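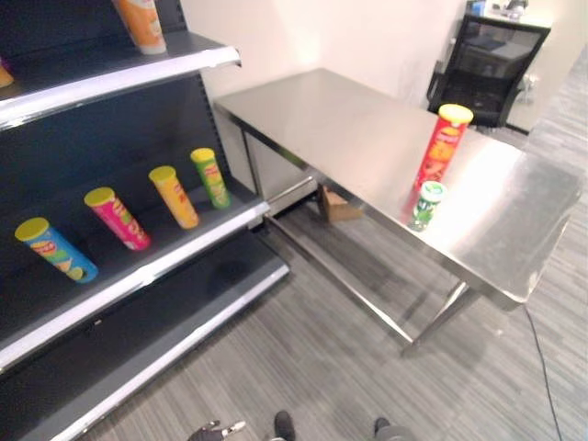 What is a stacked potato crisp?
A stacked potato crisp is a thin snack made from a dough of dried potato, starch and water, cut into ovals of one size, fried in a curved mould and packed in a pile, usually inside a tube.

Stacked crisp

A stacked crisp (also moulded crisp, formed crisp or, in North America, stacked chip) is a savoury snack food made from potato dough. It differs from the ordinary potato crisp, which is a slice of whole potato fried in oil. Stacked crisps are all the same shape and fit one on top of another, so they can be sold in a rigid container with little empty space. They are eaten cold, straight from the pack, and are sold in many flavours.

Contents
1 Name
2 Ingredients
3 Manufacture
4 Shape
5 Packaging
6 Flavouring
7 Storage and shelf life
8 Sale and display
9 Nutrition
10 Disposal of containers
11 See also

Name

There is no single agreed name. In Britain the word "crisp" is used for both the sliced and the moulded kind, and shoppers often call the moulded kind by a brand name whoever has made it. Trade papers use "stacked", "formed" and "fabricated". The last of these is seldom printed on packs. Some producers avoid the word "crisp" altogether and describe the contents as a "savoury snack", which covers potato, maize, rice and wheat doughs alike.

Ingredients

The main ingredient is dehydrated potato, in flakes or granules. To this are added starches or flours, most often from maize, rice or wheat, together with an emulsifier, salt and water. The emulsifier, commonly a mono- or diglyceride of fatty acids, keeps the dough from sticking to the rollers. Maltodextrin is used in some recipes to help the dough form a smooth sheet.

The share of potato varies from one maker to another. A dough with more potato has a stronger taste but tears more easily when it is rolled thin. Extra starch gives a stronger sheet and a harder bite. Recipes that use wheat are not suitable for people with coeliac disease, and barley malt may also be present in the seasoning of some flavours.

The oil is usually sunflower, palm, maize or rapeseed, or a blend. Makers sometimes change oils with the price of the crop, and the label then lists the oils "in varying proportions".

Manufacture

Dry ingredients are blended first and water is added near the end of mixing. The result is a crumbly dough, drier than bread dough, which is pressed between a series of rollers until it forms a continuous sheet less than a millimetre thick. A rotary cutter stamps ovals from the sheet. The web of dough left between the ovals is lifted away and returned to the mixer.

Each oval drops on to a curved mould. In the most common type of fryer a second mould closes over it, and the pair travels through hot oil for a few seconds. The dough sets in the curve of the mould as its water boils off. Small holes in the metal let steam out and oil in. If the holes become blocked the pieces blister, and the moulds are cleaned on a fixed schedule for this reason.

After frying, the crisps pass under a curtain of air to remove surface oil and then under a drum that dusts them with seasoning. In many plants the seasoning falls from above, on to one side only. The pieces are then overlapped like roof tiles, pushed upright into a stack, weighed and slid into the container.

Baked versions are made on similar lines, with an oven in place of the fryer. They contain less fat and are generally paler and more brittle.

Shape

Many stacked crisps have a saddle shape, curving up along one axis and down along the other. Geometers call this surface a hyperbolic paraboloid. Others are curved in one direction only, like a piece cut from the side of a pipe. Both shapes stack closely. The double curve is the stiffer of the two, since bending it one way is resisted by the curve that runs the other way.

A flat crisp of the same thickness would be easier to cut and fry, but flat pieces slide over one another in the pack and break at the rim. A food engineering paper by Zhenhua Wan compared flat, single-curved and saddle-shaped pieces made from one batch of dough. In the drop tests reported there, 93 per cent of the saddle-shaped pieces were unbroken, against 83 per cent of the single-curved ones. Flat pieces did worst, although the paper notes that the container used had been made for curved crisps and was a loose fit for them.

Packaging

The usual container is a tall cylinder of spirally wound paperboard with a foil lining, a metal base and a plastic lid. Beneath the lid is a peelable foil seal. The seal protects the contents before sale, and the lid is there for reclosing the tube once it has been opened.

Other forms include:
Short tubes holding a single portion, common in vending machines and on trains.
Plastic trays sealed inside a film sleeve, which cost less but give weaker protection.
Rigid plastic tubs with an oval cross-section, which do not roll.
Plain cartons holding several trays, sold mainly to caterers.

Colour is the main means of telling flavours apart, and a maker will normally keep one tube design and alter the background. The codes are not shared across the trade. Green may stand for sour cream and onion with one firm and for salt and vinegar with another. Ludivine Sabatier, writing on snack packaging in French supermarkets, found that shoppers who changed brand often picked up the wrong flavour on the first visit, and that few of them read the name on the tube.

Flavouring

Plain salted, sour cream and onion, cheese, paprika, barbecue, and salt and vinegar are sold in most markets. Regional flavours include seaweed, prawn, chilli crab, ketchup and dill pickle. Limited editions are common and are often withdrawn after a single season.

Seasoning clings to the thin film of oil left after frying. Powders must be fine and dry, as a coarse powder falls to the bottom of the tube. Where the seasoning is on one side only, the taste is slightly stronger when that side is placed against the tongue.

Storage and shelf life

An unopened tube keeps for many months in a cool, dry place. Once the seal is broken the crisps take up moisture from the air and soften over several days. Closing the lid slows this. Softened crisps can be made crisp again by a few minutes in a low oven, though the flavour of the oil will be a little stronger afterwards.

Light and warmth turn the oil rancid. The foil lining keeps out light, so that tubes can be displayed under bright shop lighting with little harm. Clear tubs have a shorter date for the same recipe.

Sale and display

Tubes are delivered to shops in shallow cardboard cases, many of which tear open to form a display tray. They are normally stood upright in rows, one flavour to a row. Laid on its side, a tube can roll, and shops that store them this way use dividers, a raised shelf lip or sloping racks that feed from the back.

The Ninora chain of convenience shops tested a sloping rack in March, in 11 of its branches, and later fitted it in all of them. Its former buying manager, Maricel Samonte, described the main benefit as easier date rotation, with newer stock loaded behind older stock. Breakage was unchanged.

Own-label stacked crisps are widely sold. Smaller producers are fewer than in the sliced crisp trade, largely on account of the cost of moulded fryers. Skomer, a maker of sliced crisps, sold a stacked line for two years and gave it up. Its rival Faulkner buys in unflavoured crisps and adds only the seasoning.

Nutrition

Fried stacked crisps supply in general a little over 500 kilocalories per 100 grams, close to the value for sliced crisps. Most of the energy comes from fat and starch. Salt content varies widely with flavour. Like other starchy foods cooked at high temperatures they contain some acrylamide, the level of which depends on the potato, the frying time and the frying temperature.

Disposal of containers

The traditional tube is hard to recycle, as it joins paperboard, foil, steel and plastic in one object. Sorting plants may send it to the metal stream by its base or reject it. Newer designs replace the metal base with paperboard and use a thinner lining. The Clomton recycling guide, last revised on September 30, 2020, asks households to put the lid with plastics and the tube with general waste.

Empty tubes are often reused at home for dry spaghetti, knitting needles, biscuits and seed packets. Ladan Tabrizi's handbook of school science projects includes a pinhole camera made from one.

See also

Potato crisp
Extruded snack
Dehydrated potato
Composite can
Hyperbolic paraboloid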